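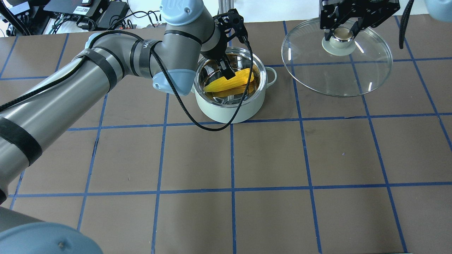
Speaker notes – "One pot, one cob", community kitchen talk, Wavorden hall

(Slide up while people find a chair. Don't start until the urn has stopped rattling.)

Hello everyone, thanks for coming out. I'm Elvira Cusi, and I'm going to talk about corn for far too long. Yurani Usuga is doing the tasting plates later, so if you get bored of me at least you'll be fed.

Quick show of hands – who grew up with corn boiled until it was grey? Right, that's most of you. My mum gave it half an hour, lid on, and a spoon of salt in the water. I love her dearly but we're not doing that tonight.

The pot. People ask me what to buy and my answer is whatever you can lift when it's full. A plain round one with a steel inside is lovely for this, and you can see what's going on in there, which you can't in my old black one. The cob should lie flat. If it has to stand up with its nose poking out, the nose stays raw, so snap it in half over your knee (mime this, it gets a laugh) or get a wider pot.

Water. You don't need a pot full! For one cob lying down I put in 400 mL, which comes partway up, and the steam does the rest. I used to fill it to the top and wait forever for it to boil.

The lid. I'm a big fan of glass. You can peek without letting all the steam out, and I'm a terrible peeker. Check the knob before you start, though. Mine at home had been working itself loose since July and it came off in my hand with the lid halfway to the sink. One screw, underneath. Tighten it. And when you lift a hot lid, tip it away from you so the steam goes out the back – pass the spare lid around here so people can try the movement.

Timing. Bring it to the boil, cob in, lid on, 5 minutes. That's for a fresh one. If it's been sitting in the crisper all week give it a bit longer and don't expect miracles. The cobs tonight came from the Nindby farm gate and they're very good ones.

(Pause for questions. Someone will ask about the microwave. Say yes, fine, husk on, and move along.)

Handles. Short bit, but I want to get it in. Turn the handle so it isn't sticking out over the edge of the stove, especially if you've got little ones about. And use a proper dry cloth. A damp tea towel lets the heat straight through and I have the scar to show for it (show scar).

Getting it out. Tongs, grab it round the middle, let it drip over the pot for a second, then onto the plate. Yurani swears by a fork in the end. We've agreed to disagree.

Butter. Lime and chilli for the brave, plain salted for everyone else. The Marchand recipe is on the handout, second page, and please ignore the typo where it says a cup of chilli. It's a pinch!

Next session is 13th December, same hall, and we're doing potatoes. Bring a pot with a lid that fits. Names on the sheet by the door, please, and plates are coming round now.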